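4.3 Drying and airing programme

The Gumbridge airer cabinet runs the drying and airing programme at low heat. Use it for shirts, blouses and light cotton items after a normal spin.

Before you start

Check that the drip tray is pushed fully home. The door will not lock if the tray is out of line.

1. Open the door and pull out the upper rail until it clicks.
2. Hang each garment on its own hanger. Fasten the top button of shirts.
3. Leave a gap of two fingers between garments.
4. Push the rail back and close the door.
5. Turn the dial to AIR and press Start. The green lamp comes on.
6. When the lamp flashes, wait two minutes before opening the door.

Note: The programme can be paused at any time by pressing Start once. Opening the door without pausing ends the programme and the timer returns to zero.

Caution: Do not hang items that have been cleaned with solvent. Do not cover the vents at the rear of the cabinet.

Error code 177 means that the air filter is blocked. Switch off at the wall, remove the filter and brush it clean. If the code returns, see section 6.

4.4 Unloading

Take garments out one at a time, starting from the front of the rail. Remove the hanger and lay the garment on a flat, clean surface. Smooth the collar first, then the sleeves, then the body. Do not stack garments while they are warm.
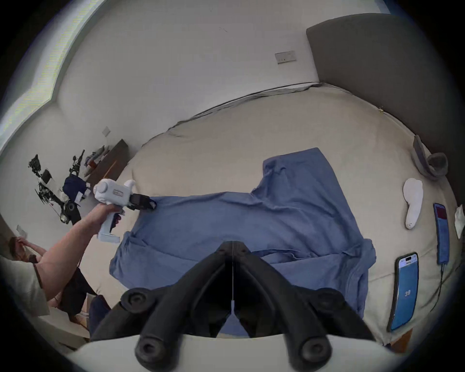 Fig. 6. Light blue shirt laid flat on a bed, before smoothing.

Note: Creases left after airing can be removed with a cool iron. Check the care label.

Empty the drip tray after every second load and wipe the door seal with a dry cloth.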